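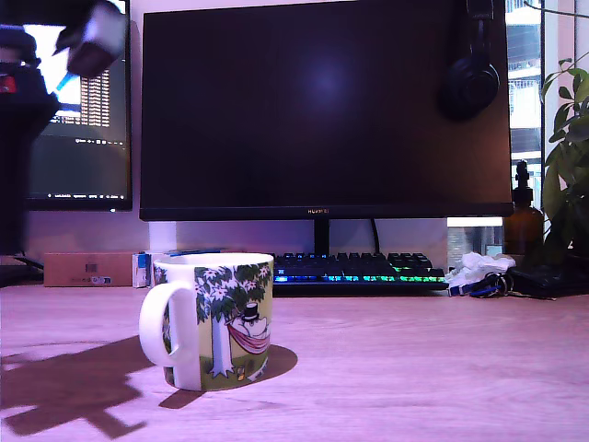

Aoi Imai holds that an office mug should never be replaced while it still stands level, and that printed ones deserve the longest service of all. The view has found support at Lornbridge, where staff were asked in February which personal article they would keep if every desk were cleared. Of the 200 who answered, almost 100 named a mug. Headphones came second.

The illustrated mug occupies a particular position among these articles. A Moomin figure at rest in a pink-red hammock, black top hat in place, keeps company with a keyboard and a monitor through the whole of the working day, and its owner may look at it more often than at anything hung on the wall.

Rogelio Padilla, writing in the Mostholm staff bulletin, recommends a fixed place for the mug, well clear of the keyboard, and a weekly wash by hand for printed ceramics. He further advises against storing pens in a retired mug, a practice he considers wasteful of a good handle. The Mostholm kitchen keeps 30 plain mugs for visitors. They are returned to the shelf each evening, and few are ever carried back to a desk.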